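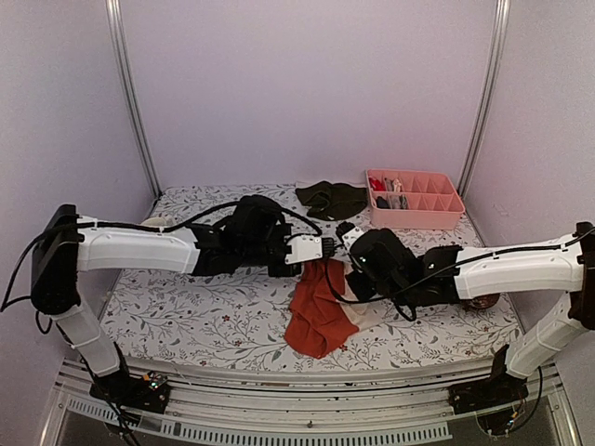
The club's two arms over the practice surface, with the orange and green cloths and the pink sorting box.

Robotics Club: cloth handling this term

The Revdale robotics club has moved on from stacking blocks to working with fabric. Cloth is harder for a pair of arms because it never lies the same way twice, and members have been finding that out since February.

Each arm is driven by its own student, so the pair has to talk to each other while they work. The usual exercise is to pick up a cloth by one corner, pass it from one gripper to the other, and lay it down flat. A run is limited to 67 seconds. Teams get 10 runs per session and write every result in the log, including the failed ones.

The log now holds 2,008 runs. Members will use it to prepare for the Filano Cup, where the cloth task is worth 49 points. Small items for the sorting task go back in the pink box at the end of each session. Please put them in the compartments and close down the control program before you leave.

New members are welcome and need no experience with programming. Sign-up sheets are at the front office and must be returned by 05/08/2023. Bring a notebook and tie back long hair.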